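The Spare Room at Prurkcombe
A short story

Part one: The kit arrives

The Ko came on trial for 60 days, in a box so well packed that it took me most of an evening and the good scissors to get into it. I had ordered it from a firm in Stundon after my sister read me their leaflet over the telephone, twice, the second time with feeling. A pair of hands, the leaflet said, for people who would like to teach a helper how they keep their house. You held the grippers yourself and did your ordinary jobs with them, and by and by the helper learned your way of doing things.

I am a slow person with a great many opinions about bed-making, so I thought we might suit each other.

It cost 390 pounds if you kept it, and nothing but the postage if you didn't. I put the leaflet behind the clock, where I keep things I mean to be sensible about, and carried the grippers upstairs to the room with the whale curtain.

My niece chose that curtain when she was small, and the tree on the wall with its curly branches and blue flowers, and she would hear of no changes though she was taller than me now and came only in the holidays. She was staying that week – her clothes had spread along the far side of the bed the way they always did – and she said that if I was going to teach a machine to tidy, I might begin with her.

We began with the white cushion.
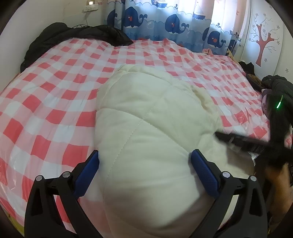 Part two: What it learned

I had not known that I pat a cushion before I lift it. My niece told me so, standing beside the bed with the other gripper and trying hard not to laugh. I squeezed it between the blue pads, and set it down, and patted it, and then I did it all over again because the first go had felt hurried.

"You're teaching it to fuss," she said.

"I'm teaching it to be thorough," I said, and she let that pass, which was kind of her.

We did the cushion until my wrists ached, and then we had toast. The booklet from Stundon recommended short sessions in a cheerful frame of mind, and I must say that whoever wrote it had met people before. The grippers were heavier than I should have liked, and the page on charging might have been written for somebody's nephew, but the pads held soft things nicely and I grew quite fond of the feel of them.

She went home at the end of the week. I carried on by myself, a little every morning, and in January the helper itself was delivered, a plain thing on wheels from the Standudmont depot, with two arms folded like a person waiting for a bus. I showed it the spare room and went and stood on the landing, because I did not want it to feel watched.

It took hold of the cushion, lifted it, and laid it by the headboard. Then it raised one blue pad and patted it – twice, rather gently – and paused, and did the whole thing over again from the beginning.

I took the leaflet out from behind the clock and went to find my cheque book.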